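Budget for a two-arm setup, do I need to buy two at once?

Our lab has $2,217 left for grippers this year. Gundar quotes $883 each for the two-finger model. Is simulation enough to decide if we need a pair? Tasks are small pick and place.

2 answers

Buy one, get the second in January when budgets reset. Covent does refurbs too.

Run your tasks in sim first and see how often the second arm gets used. Also price cables and mounts, ours added $39 a side. Two of yours plus that is still under your limit.
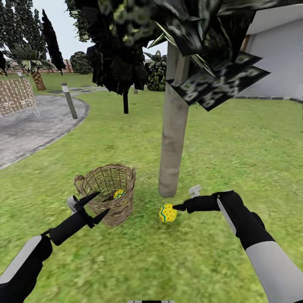

Egg and basket task in sim, right gripper at the egg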